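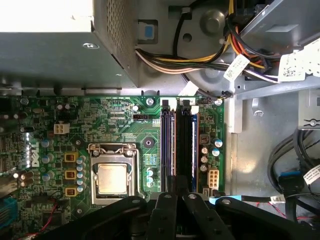
The computer workshop at the Ilholm centre occupies two rooms on the ground floor and opens to residents on Wednesday afternoons. Desktop machines handed in by offices and households are opened, cleaned, tested and passed on, or taken apart for their parts. The supervising technician, who has held the post since the centre opened, spoke to the newsletter in June.

The first subject was the side panel. "People expect something complicated behind it," the technician said. "In most office machines you find a power supply, a main board, a processor, some memory and a drive cage. Once a trainee can name those five, the rest of the afternoon goes well."

The centre received 300 desktop computers in its last working year. Many were Dell machines, and trainees usually begin on these. "We have plenty of the same sort, so a part from one can often be tried in another. A beginner who has worked on one can move to the next without starting again."

Asked what goes wrong most often, the technician named dust, followed by tired drives and cables that have been pushed back without care. Trainees are told to leave any paper labels on the cables. "A label with a code on it looks like rubbish, and it is the first thing a tidy person pulls off. Then we spend half an hour finding out which lead it was."

Processors are treated with particular caution. The cooler comes off first, the old thermal paste is wiped from the metal lid, and the latch on the socket stays closed until the lid has been cleaned. "A faint smear can be dealt with. Bent contacts are another matter, and we have lost good boards that way."

Power supplies are not opened at Ilholm under any circumstances. A unit that fails its test is set aside whole and collected by Dumadura, the recycling firm that serves the district. Drives are wiped or destroyed before a machine leaves the workshop, and the serial number is entered in the register. The register now stands at 3,964 entries, counting single parts as well as complete computers.

Finished machines are offered through the Sirnesier lending scheme, which places them with schools and with adults returning to study. The technician would like to see more memory modules donated. "We can usually find a case and a supply. Memory is what holds a machine on the shelf."

The workshop has places for new trainees from the autumn. No experience is required, and tools are provided. Applications may be made at the front desk, where the workshop's rules on safe handling can also be read.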